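Sep 17, 2018

Still fighting with the backup on the old laptop, so this will be a short one.
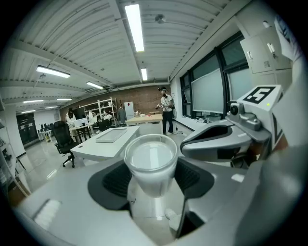

I finally caved and paid for the bigger Rivlow plan, the 200 gig one. My photos had been stuck at 78 per cent for days and I was so sick of that little grey bar! Callum Lambert reckons I should've bought an external drive and been done with it (he's probably right, he usually is about this stuff). Anyway, I started it again after tea and it crawled along, and my patience was about as full as that plastic cup of white stuff, right up near the rim. Then it jumped ahead while I was brushing my teeth. Go figure.

Next job is moving my bookmarks out of Flurero. It keeps signing me out, and the colour scheme they brought in back in March hurts my eyes. If you've found something better, leave me a comment!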